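받는 사람: 메이커 공방 운영 메일링 리스트
제목: Re: 공용 3D 프린터 필라멘트 보관과 노즐 교체 건

Fiona Cairns 님이 쓴 글:
> 9월부터 Enamport 공방에서도 공용 프린터를 저녁까지 열어 두려고 합니다.
> 지금 고민은 두 가지입니다. 첫째, 습기 먹은 필라멘트 때문에 출력물 표면이
> 거칠어진다는 말이 자주 나옵니다. 둘째, 노즐을 언제 갈아야 하는지 기준이
> 없습니다. Clutthorpe 쪽은 어떻게 하고 계신지 궁금합니다.
> 이용료를 무게로 받는지 시간으로 받는지도 알려 주시면 좋겠습니다.

Fiona 님, 안녕하세요. Clutthorpe 공방의 안말순입니다.

저희는 프린터 3대를 돌리고 있고, 모두 같은 기종입니다. 필라멘트는 개봉하면 바로 밀폐 상자에 넣고 상자 겉에 개봉한 달을 적습니다. PLA는 그 정도로 충분했습니다. PETG와 나일론은 출력 전에 건조기에 넣어야 하고, 나일론은 출력하는 동안에도 건조 상자에서 바로 뽑아 쓰는 편이 낫습니다.

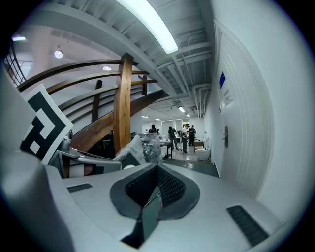 노즐은 출력 시간으로 관리합니다. 황동 노즐은 누적 100시간마다 빼서 구멍을 확인하고, 닳았으면 교체합니다. 탄소섬유가 들어간 재료는 경화강 노즐을 끼운 한 대에서만 쓰게 합니다. 예전에 누가 황동 노즐로 탄소섬유 재료를 뽑는 바람에 그 뒤 사흘 동안 나온 출력물의 치수가 다 틀어진 적이 있습니다. 교체할 때는 노즐을 가열한 상태에서 조이고, 끝나면 첫 층 높이를 다시 맞춥니다.

> 이용료를 무게로 받는지 시간으로 받는지도

무게로 받다가 지난해에 시간제로 바꿨습니다. 작은 부품을 아주 촘촘하게 뽑으면 무게는 얼마 안 되는데 프린터는 하루 종일 묶여 있습니다. 재료를 직접 가져오는 분은 시간당 요금만 내고, 공방 재료를 쓰면 재료비가 붙습니다. 한 사람이 한 번에 예약할 수 있는 시간은 최대 5시간입니다. 더 긴 작업은 저녁에 걸어 두고 다음 날 찾아가게 합니다.
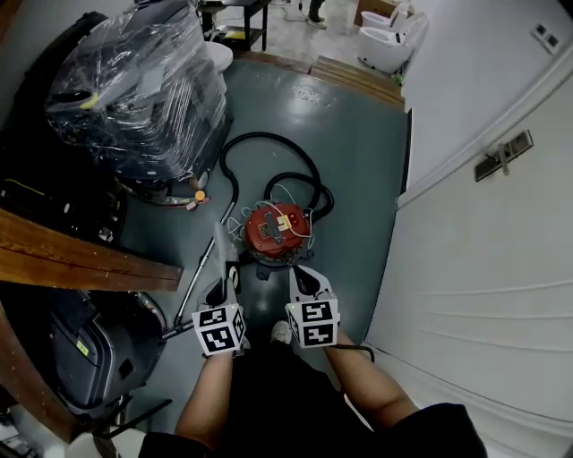 예약표는 Valeriano Llorente 님이 만든 양식을 그대로 씁니다. 칸은 이름, 재료, 예상 시간, 노즐 종류가 전부입니다. 실패한 출력은 비고란에 이유를 적어 달라고 하는데 적는 분이 절반쯤 됩니다. 그래도 어느 프린터에서 문제가 반복되는지는 보입니다. 올해 누적 출력 시간은 세 대를 합쳐 1,520시간입니다.

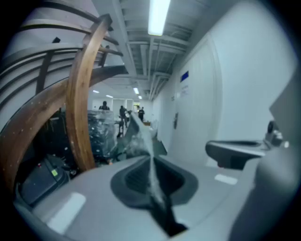 건조제는 상자마다 실리카겔을 넣고, 색이 변하면 오븐에서 말려 다시 씁니다. 큰 통에서 작은 주머니로 옮길 때는 주둥이가 좁은 깔때기를 쓰세요. 사진처럼 알갱이가 있는 것을 기울여 쏟으면 줄기가 가늘어도 몇 알은 옆으로 튑니다. 프린터 옆에서 옮기다가 알갱이가 레일에 들어간 일이 있어서 지금은 다른 책상에서 합니다.

Mudanow 공방의 Diệp Giáp 님이 습도 기록을 꽤 오래 모으신 것으로 압니다. 이 글을 보시면 상자 안 습도를 몇 퍼센트에서 관리하시는지 답을 달아 주시면 좋겠습니다. 저희 습도계는 두 개의 값이 서로 달라서 숫자를 자신 있게 말씀드리기 어렵습니다.

예약표 양식이 필요하시면 따로 메일 주세요.

안말순
Clutthorpe 공방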